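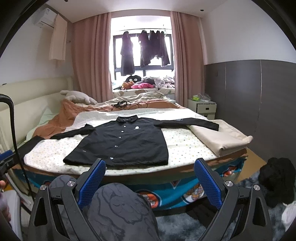
Black long-sleeve, front up, collar toward the window. Start position for the shirt fold.

May, 9:40

Second week of home sessions for the Hilel folding work. Target stays at 500 usable folds across all garments. We stand at 400, so the rest should come out of this house and the next one on Sulastri's list.

Sheet setup: shirt on the padded dotted sheet, buttons done up or open per the card, sleeves left as they fall. I had been straightening both sleeves before every run and Sulastri asked me to stop. She's right. Brornico's people want to see the arms sort out a bent sleeve, and if I smooth it by hand first there is nothing to learn from. New rule: lay it down, let go, start.

Dark shirt on a pale sheet reads fine with the window behind. Have not tried a pale shirt here. Do that before lunch while the light is similar.

11:15

Talked with Sulastri on the break about the laundry floor at Evangelista, where this is supposed to end up. She ran a folding table there before she came over to us. Her notes, more or less as she said them:

- Shirts are the job people mind least. Flat sheets and fitted sheets are what hurt shoulders. If the machine takes shirts first, the people left at the tables get more sheets per shift.
- The last trial counted pieces per hour and put the number on a screen. Folders sped up to match it and quality dropped. Ask Litum to leave the screen off this time.
- Somebody has to feed the machine and somebody has to pull the bad folds. On paper that was one person. At busy hours it was two, and neither was paid at the operator rate.
- The older folders were good at spotting a missing button or a stain while folding. Nothing in the current plan covers that. Garments just pass through.

I had not thought about the last one at all. Our label sheet has a column for fold result and none for garment condition. Added one. It costs a few seconds per run.

13:30

Litum sent the revised staffing sheet. It lists 57 people on the finishing floor and moves nine of them to "machine support" without saying what the pay grade is. Asked. No answer yet.

Log count with all takes, good and bad, is 2,795. Most of the bad ones are early, grip closing before the pads had cloth between them. Slower closing has helped. My wrists still notice it by mid-afternoon, so swap hands on the log and trade off with Sulastri every half hour.

To do:
pale shirt, same sheet
collar fold from the left side as well
send Sulastri's points to Hilel under her name, she said that's fine
ask again about the pay grade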